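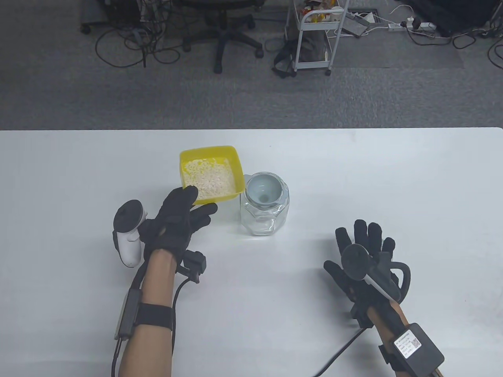 Liselot Varming
Contributing writer, home workshop

Rice was chosen because it forgives. If a robot hand tips the bowl too fast, you sweep the floor and start again. We tried with water in September and I do not want to speak about it more.

Clumano is the name of our robot, and the name is also a fair description of its character. It has two arms, bought used from a packaging company, and two hands that we print and assemble ourselves in the shared workshop in Cedcombe. The hands have cost us 600 dollars until now, mostly in small motors and in tendons that broke. The mechanical part is more or less finished. What remains is to teach it, and for this a person must first do the job in a way the computer can follow.

So we wear the job. A black glove measures how the fingers bend, and a VR controller strapped on the back of the hand tells where this hand is in the room. The electronics sit on the forearm, with a cable going down from there. Our software reads everything 60 times per second. The exercise I like best is also the most boring to watch: a yellow bowl, a glass jar, a funnel, and the rice which has to go from one to the other.

I had expected that the fingers would be the difficult part. They were quite easy. The difficulty was the controller, and more exactly its mount. Our first bracket came from Görtz, a small printing shop two streets away, and it held the controller well but too high. Each time I turned my hand to pour, the weight pulled the strap a little to the side, and the computer believed that my whole hand had moved. On the screen Clumano poured its rice beside the jar with great confidence - always to the left.

We made the bracket 4 centimeters shorter and glued a strip of rubber under it. After this I wrote to the Larnby builders' list, where people have more experience with such problems, and described what we had done. 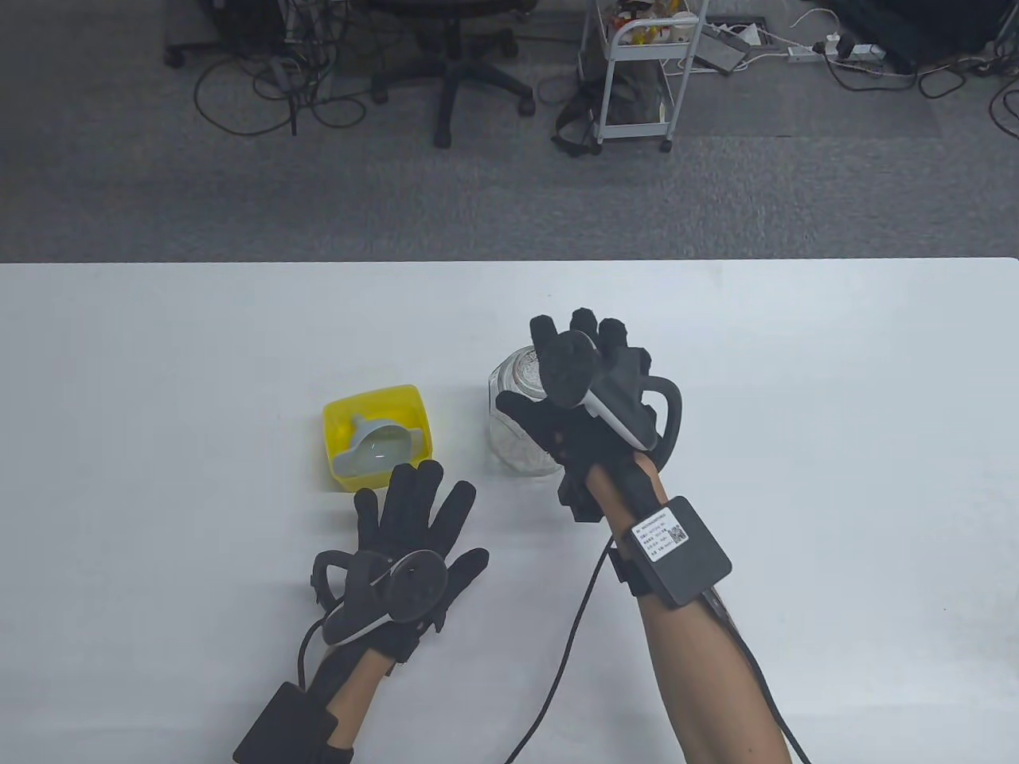
Before you touch the bracket again, tape the cable, came the first answer, which went on to explain that a cable with no slack pulls on the glove at every reach, and that one can lose a month by blaming the strap. I had already lost three weeks.

Now we leave a loose loop at the elbow and check it before each session. We also lay both hands flat on the table for a few seconds at the start, so that the software has a known position to compare with. Old recordings could not be repaired. From 963 we kept less than half, and I deleted the rest on a rainy evening with a large pot of tea.

The next bracket will be printed in a softer plastic, and I would like to move the battery closer to the elbow. The funnel stays as it is.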